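Posted October 31, 2020

THE LAST ONE ON THE LOT

Closing at six and it was ten till. Rain sideways. I had the keys in my hand and the chairs up when the old wagon rolled in, lights off, one wiper going.

A Bruvard. Hadn't seen one since I was a kid. Long hood, that stupid grille, the brown paint they only did the one year. Guy got out, no coat. Older than the car, maybe.

"How much will you give me," he said.

Not hello. Just that.

I told him we don't buy at night. Told him to come back Monday. He put the key on the hood and stood there getting rained on, so. I took it.
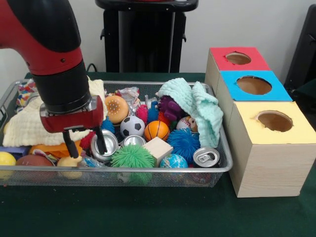

In the tray, three silver cans.

Drove it around the block. Third gear was a rumor. Heater stuck on full, smelled like pennies and wet dog. But the engine! It sat down low and hummed, and coming up Andov Street I swear it pulled harder than anything we had under the lights. I missed my turn. Didn't mean to. Went all the way out to the Bruvside bridge and sat at the red with the window down, just listening to it idle.

43 miles to the coast from there. I thought about it. I did.

When I got back he was in the doorway, out of the rain at least.

"Well?"

"Needs a gearbox," I said. "Tires. Needs a lot."

"I know what it needs."

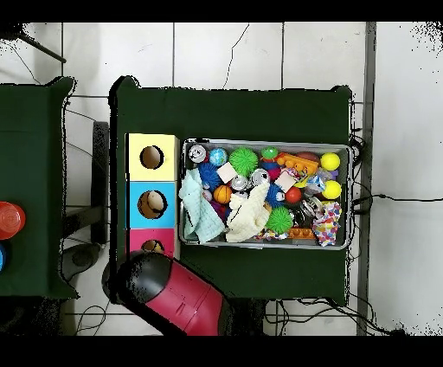 He'd bought it new, he said. Sveinbjörnsson Motors, out past the mill, gone now. Paid it off in April the year his daughter was born and drove her home in it that same week. She learned on it. Backed it into teh church wall. He showed me the dent, ran his thumb over it like you'd check a kid's forehead.

I said 900. Should of said six. The boss would have said scrap.

He nodded like it didn't matter, and I guess it didn't. Wanted one thing out of the glove box, then he'd go.

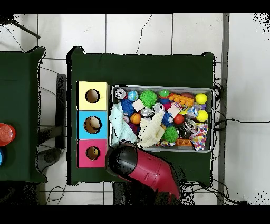 The glove box was jammed so I got the screwdriver. Took a while. Rain coming in the open door, him holding the flashlight, neither of us talking. Then it dropped and everything came out in my lap, maps, fuses, a glove, only the one. And at the back a little cardboard box, pale yellow, with a round hole cut in the top, same as the yellow one up there on the green cloth. A kid's bank. She'd made it for gas money, he said. Every time they went anywhere she put a coin in the hole.

He shook it. Still had some.

I counted out the bills. He took them, put the box inside his shirt and started walking, no umbrella, toward the bus. I let him get as far as the gate.

Then I got back in. Second gear, third, nothing, third again. Pulled up next to him with the heater roaring.

"Get in," I said. "Where to?"

He looked at the seat a long time. Then he got in and put a coin in the box.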